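Table Linens and Drawstring Bags: Care Notes for November

Item submitted by Titilayo Adebisi, Lemdale household exchange

The Lemdale exchange now lends place settings as complete kits. Each kit holds a napkin, a trivet, a plate, a mug and flatware, and goes out in a cloth drawstring bag. There are 22 kits on the shelf at present and 18 of them are available to borrow. The other four are waiting on replacement plates.

Most questions sent to the desk since the kits went out have been about washing, folding and repacking. The notes below replace the sheet that was tucked into the bags in the spring. If you still have the old sheet, recycle it. The water temperature printed on it was wrong for the bordered napkins.

Washing the bags

Turn the bag inside out and shake the corners clear of crumbs and lint. Pull the cord until the two free ends are the same length, then tie them together in a loose overhand knot. An untied cord will work its way into the channel during the spin cycle, and getting it out again takes a safety pin and some patience.

Wash cool with similar colors. The dark cords released a small amount of dye in the first wash when Musa Nnaji tested them, and none that he could detect in the second. Pale bags should still be kept away from white napkins until they have been through the machine 2 times. The wash count is penciled on the tag inside the side seam.

Line dry by the bottom hem. Drying by the cord stretches the channel and leaves the mouth of the bag wavy. A tumble dryer on low is acceptable for the body of the bag but shrinks the cord at a different rate, and the mouth will no longer open fully.

Do not iron over the cord. Smooth the bag by hand while it is damp, or press the lower two thirds only.

Washing and folding the napkins

Bordered napkins are washed warm. Fasten nothing to them: pins and clips leave marks in the border, which is woven more tightly than the center. Treat grease with dish soap before washing and leave it to sit for 18 minutes. Tomato and turmeric stains should be rinsed from the back of the cloth first.

Press from the center outward. If the border is pressed first, the middle puffs up and cannot be made flat afterward without dampening the whole piece.

For storage, fold in half and in half again, border out. The border is how the desk matches a napkin to its kit, and a napkin folded border in has to be opened to be checked.

Trivets

Wipe the decorated face with a damp cloth and dry it right away. Do not soak a trivet and do not put it in a dishwasher. Check the edge for grit, which will scratch a tabletop when the trivet is slid. Lift trivets; do not slide them.

Isamu Tsuchiya asks that borrowers stop placing pots straight from the broiler on the floral ones. Stovetop heat is fine. Two came back last season with crazing across the pattern and have been withdrawn.

Plates and mugs

Plates and mugs are hand washed or run on the top rack. Metal marks on the pale glazes come off with baking soda and a soft cloth. Scouring powder takes the marks off too — and the shine with them. Mugs with a dark glaze show hard water spots on the inside and around the handle joint. A short rinse with diluted vinegar clears these.

Report chips when you return the kit. There is no charge for a chip, but a chipped plate left in a bag will cut the lining.

Laying out and repacking

Set everything out on a clear table before packing, with the bag in front of you. Suleiman Amadi runs the returns check in this layout, and a kit that arrives packed in the same order goes back on the shelf much faster.

1. Lay the napkin behind the bag and put the trivet on top of it. The trivet keeps the cloth from shifting. Flatware goes at the trivet's edge, and the plate and mug go to the right.

2. Flatten the bag with both hands, working from the middle toward the seams, until the air is out and the corners can be found. 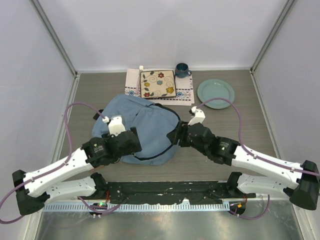

3. Open the mouth of the bag to its full width. Pull on the fabric at both sides and leave the cord alone; it will follow.

4. Wrap the plate in the napkin and slide it in first, upright, against the back of the bag. The trivet goes in front of it with the decorated face toward the cloth.

5. Put the flatware in the mug, handles down, and set the mug in last. Turn its handle toward the trivet.

6. Draw the cord evenly from both ends and tie a single bow. Double knots have to be picked apart at the desk.

Replacement cord

Tanko Akpan has a spool of replacement cord at the Bramel Street counter, cut to length on request. Bring the bag with you, as the channel widths vary between the older bags and the ones sewn by the Adeleke group. The old cord can be used to pull the new one through: stitch the two ends together, end to end, and draw slowly. Seal the new ends with a stitched whipping. Glue stiffens them and they snag.

Returns are taken at the Bramel Street counter until 6 p.m. Kits left outside the door after closing are not logged until the next morning.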